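Sulau pauses restroom robots after gripper fault

Cleaning robots at the Pirkum conference center have been taken off restocking work after a gripper fault caused one of them to close too hard on its load, the operator, Sulau, said in October.

The fault showed up shortly after 6 a.m. in a ground floor restroom, before the building opened to visitors. According to a notice Sulau sent to tenants, the robot had picked up a roll and was moving it toward a fixture when the gripper kept squeezing past its set limit. The arm then stopped partway through the move and did not answer a remote command to let go. A cleaner on the early shift used the stop button on the base, and the roll was pulled out by hand once the power was off.

No one was hurt. A plastic cover on the fixture was cracked and has been replaced.

Sulau runs 18 of the machines in Pirkum, all of them fitted with a gripper made by Geltari. The company said it went through the logs for the past month and found 654 restocking jobs, 3 of which showed the same rise in grip force. In the two earlier cases the robot released the roll by itself after a few seconds and went on to the next job, so no alert was sent to the control room.

The company has traced the problem to a force sensor at the base of one finger. When the sensor's cable works loose, the reading drops to zero and the controller takes that to mean the finger is not touching anything. It then closes further. A software check that should have caught the missing signal had been switched off during an update over the summer and was not turned back on.

Geltari said it is sending out a new cable clip and has asked other customers to inspect grippers that have been in service for more than some 600 hours. It did not say how many units that covers.

The robots are still mopping floors and wiping counters, jobs that use a different tool. Rolls, soap and towels are being restocked by the regular cleaning crew until the clips are in place. Sulau said the software check is back on in every unit and that a robot will now stop and call for help if the finger signal is lost for any length of time.

Building manager Ayaaba said it wants to see a test on site before it lets the machines work near visitors again. It has also asked for a second stop button, mounted higher up, after the cleaner reported having to kneel to reach the one on the base. Sulau said it is looking at the request but has not given a date. 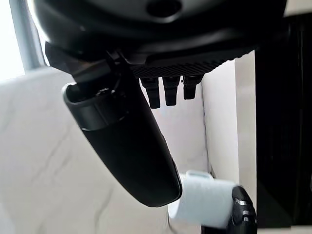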